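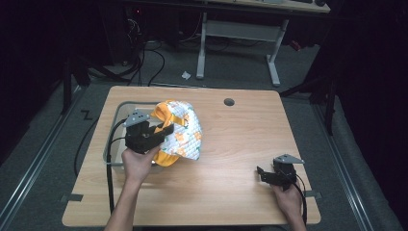

How to read a joint statement from peace talks

By Gervasio Olivares
10 Oct 2024

You will need the statement, the one before it, and a pencil. Coffee helps. The text out of the Istel talks in September ran to 422 words, and you can get through something that size before the cup cools.

Step 1. Skip the first paragraph
It thanks the host city. It always thanks the host city. The Istel text spent 183 words on gratitude, hotel included, before either delegation was mentioned.

Step 2. Underline the verbs
"Agreed" is worth money. "Discussed" means they sat in a room. "Exchanged views" means they sat in a room and it got loud. If you see "took note of," one side read something out and the other side looked at the ceiling.

Step 3. Lay it next to the last one
Go line by line and circle whatever has changed. Words that have gone missing matter most. The spring statement promised the "full reopening" of the Zudinska crossing. In September it was the "reopening," and full had been left behind in somebody's briefcase. Truck drivers noticed before the newspapers did.

Step 4. Hunt for dates
A promise with a date can be broken, so negotiators are careful with them. "In the coming period" has no end that I have ever found. "At the earliest opportunity" is a little longer than that.

Step 5. Check who signed
Two heads of delegation is normal. If a deputy signed, find out where the boss was. Maximiliano Medina, who taught me to do this, once spent a whole afternoon on a missing signature and learned that the man had caught an early flight — and that the clause on prisoners had gone with him.

Step 6. Read the annex
Annex 2 at Istel was a list of technical working groups. Dull stuff, but it had a meeting place (Ivthorpe) and a named chair, Halilović, and a group with a chair and a room sometimes does some work.

Step 7. Now read the press coverage
Headlines will say "hopeful" or "deadlocked," often over the same 200 words of wire copy. Put your marked-up statement beside them and see which verbs they kept. Then file it somewhere you can find it, as you'll want it for Step 3 next time.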